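Plolteck pauses Gomix arm deliveries after emergency stop fault

Updated stop circuit to be fitted free of charge from March
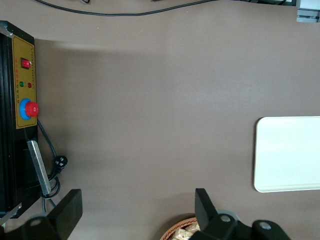 By Souad Hegazy, Head of Product Safety, Plolteck
Oct 30, 2024 – for immediate release

I'd much rather be writing to you about something cheerful, but we've found a fault in the Gomix tabletop arm and I want you to hear it from us first. We've stopped sending out new units as of this morning, and we're asking everyone who already has one to read this through to the end (it's not long, I promise!).

The trouble is with the emergency stop. When you press the big red cap, the arm should stop dead and stay stopped until somebody resets it. On 2 units at our Asante workshop it stopped all right, but then started moving again when the cap was twisted back out, without anyone touching the reset. The arm only travelled a short way before Jaxon Lachance switched it off at the rocker, and he wasn't hurt. He did get a fright, and so did I when he rang me.

We've since been through 19 arms from the same batch and 5 of them did the same thing. My colleague Karim Benkirane traced it to a small relay that can stick after a lot of use. So the red button still cuts the movement when you hit it, and please do hit it if you need to – it's what happens on release that we can't vouch for at the moment.

There are 208 arms out with customers that could have this relay in them. If yours is one, we'll be emailing you this week, and in the meantime this is what I'd like you to do:

Carry on using the emergency stop if anything looks wrong.
After a stop, turn the red rocker switch off and pull the plug before you reach anywhere near the gripper.
Only then twist the cap back out.
Keep hands, sleeves and loose cables well clear when you power up again.

If you've got an arm working near people who haven't been trained on it, please leave it switched off until we've been to see you. I know that's a nuisance, particularly for those of you using it for food packing in the run-up to the holidays, and Aicha Kamel on our support desk will sort out a loan unit wherever she can.

The new relay is being made for us by Drillisex and we'll start fitting it in March. It takes nearly an hour, we come to you, and you won't pay a penny. Gaspard Langlois is running the visits and will be in touch to fix a time.

If your arm has ever moved when you didn't expect it to, even a twitch, even ages ago, do tell us. I'd love to have those reports and I read every one myself.

Press enquiries: Aicha Kamel, Plolteck press and support desk

Ends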